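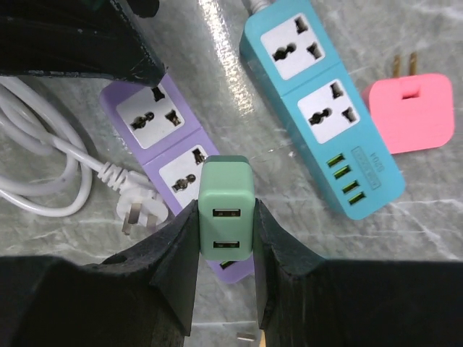 The Day the Robot Would Not Let Go

Picking up a phone charger is easy. You have been doing it for years, probably while thinking about lunch. For a robot it is a serious job, and last August a robot named Heneck made a serious mess of it.

Heneck has two arms and works at the Vastus lab. Its task is sorting chargers, plugs and power strips. None of them are connected to the wall, which turned out to be a very good idea.

What went wrong?

A gripper is a robot's hand. Heneck's grippers have fingers that close like a pair of tongs. To know when to stop squeezing, the robot measures how hard its motors are pushing. If they push and the fingers stop moving, there must be something in between.

One afternoon, one of the grippers picked up a charger and was told to open. It did not. The robot's program had lost one small message, the one that says "I am holding something." As far as the program knew, the hand was empty. And what does a robot do with an empty hand? It tries to pick something up. So it squeezed harder.

The charger made a noise like a stepped-on potato chip. The robot was not sorry. Robots never are, and it saves them a lot of time.
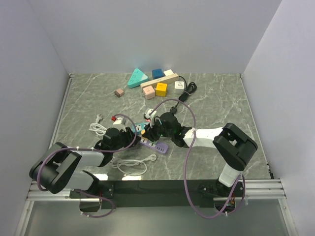
By Filell Sivakumar

Why two arms make it trickier

When one arm gets confused, the other keeps going. It has its own list of jobs and does not look over to ask if everything is all right. That means two arms can reach for the same spot at once, and both of them are sure it is their turn.

Cables are a problem too. A box keeps its shape when you pick it up. A cable flops, loops and grabs hold of its neighbors. Pull on one plug and you may get three things you did not ask for. 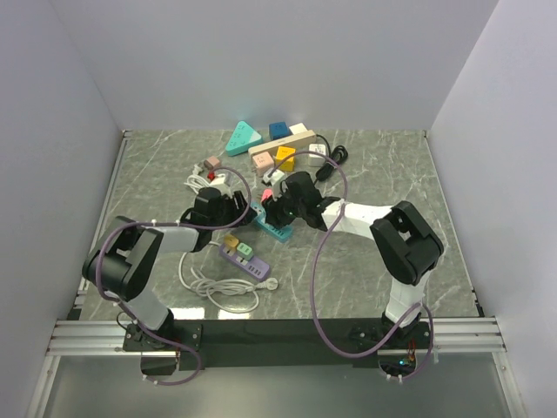
The people at the lab did what you should do with any machine that is acting strangely. They kept their hands out and pressed the stop button. A stop button is big and red and does not care what the robot was in the middle of. It cuts the power to the motors, and the arms quit.

How they fixed it

First they read the robot's diary, called a log. It had 3,454 lines in it, and most of them were as exciting as a list of socks. The missing message was at line 764.

Then they gave the robot two new rules. If it is not sure whether it is holding something, it must stop and wait for a person. And it may never squeeze past a set limit, however empty it thinks its hand is.

After that they made it practice 114 times. It stopped and waited on the second try, with nothing wrong at all, and sat there until somebody came back from the snack machine.

Words to know

Gripper: the part of a robot that grabs things.
Log: a list a computer keeps of everything it did.
Fault: when a machine does something it should not, or doesn't do something it should.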